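27 Mar 2022
Reading time: 2 minutes

Back in my room at last, shoes off, tea going cold beside me. I promised myself I would write down how the job has changed before I forget how it used to be, so I had better begin with the beds, as every shift does. When I started at Motaung we each had 15 rooms and a trolley, and your back told you about it by teatime. Now the Naltska carts bring the linen up in the lift and the folding is done downstairs by the big machine, and what is left for us is the part with all the soft, awkward things in it: fluffy blankets, printed pillows, covers that wrinkle the moment you look away.
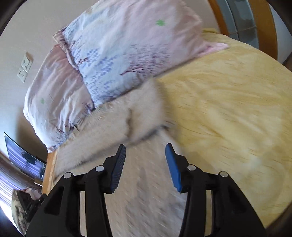 Does the machine mean fewer of us on the floor? So far the same people are on the rota, but the hours have moved – less hauling in the morning, more checking in the afternoon.

I do miss the laundry room chatter, I must admit. Tharindu Howlader and I used to fold sheets together, one at each end, and settle the whole world's business before lunch. He has been moved over to looking after the Viruleo grippers and has taken to it wonderfully (he came back from the training in October talking so fast I had to make him sit down). He says knitwear is the hard one. A sheet is a sheet, but a chunky jumper has cables and ribbing and sags wherever it isn't being held, so you have to think about where to pinch it. I told him my gran could have taught him that for nothing, and he laughed and said she should have applied.

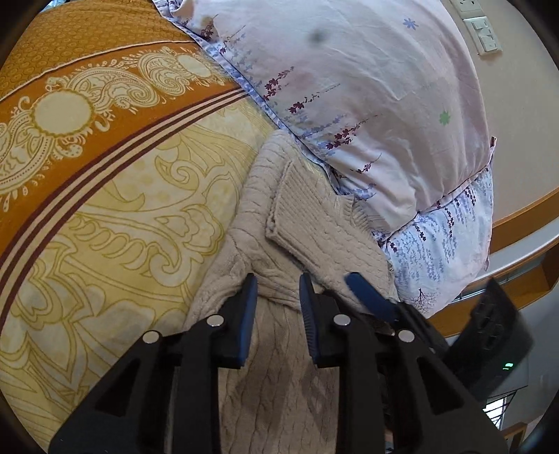 Things to ask at the Motaung meeting

Whether the 3 of us on lates get the training too, and whether it's paid. Who we ring when a cart sulks in the lift. And the good iron, please – I want it back upstairs.

Last updated: same evening, after supper
Contact | Copyright, all rights reserved | Back to top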